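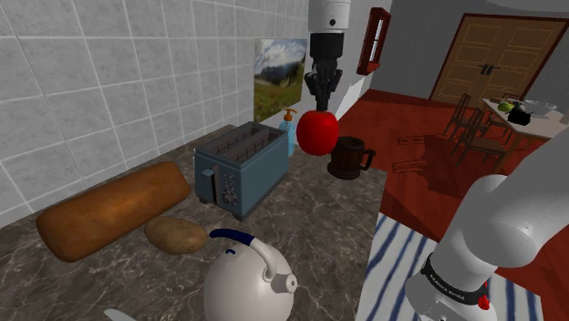

Workshop build: kitchen sim, October

Gudrun Nolte and Baoshan Lei have moved the Pomare build onto the shared workstation at the back bench. The sim runs a single Franka Emika arm in a kitchen with a marble counter, a toaster, a kettle and a dining table behind. Current task: close on the round red item next to the wooden vessel, lift, hold, release. The physics step is fixed at 2 ms and the controller gets a new target every fourth step.

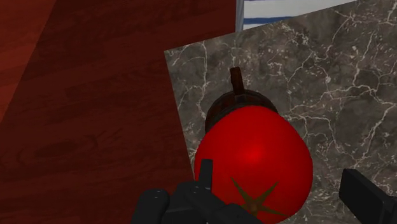

2 min read

The view from down by the fingers is the one Baoshan uses for tuning. A round object between two flat fingers slips if the approach is off center, so he now corrects the lateral offset first and starts closing only when the error is under 4 mm. Grip force is capped in software. Friction values are still guesses - Oda Moen is measuring real produce on the kitchen scale rig at home and will send numbers.

Open items: the collision mesh on the kettle is too coarse, and the log writer drops entries when the render rate goes over 60 Hz. Capping it at 50 clears the fault but slows playback. Nimal Begum has the log writer. Config files are in the Pomare folder on the workshop drive. Please copy them before editing.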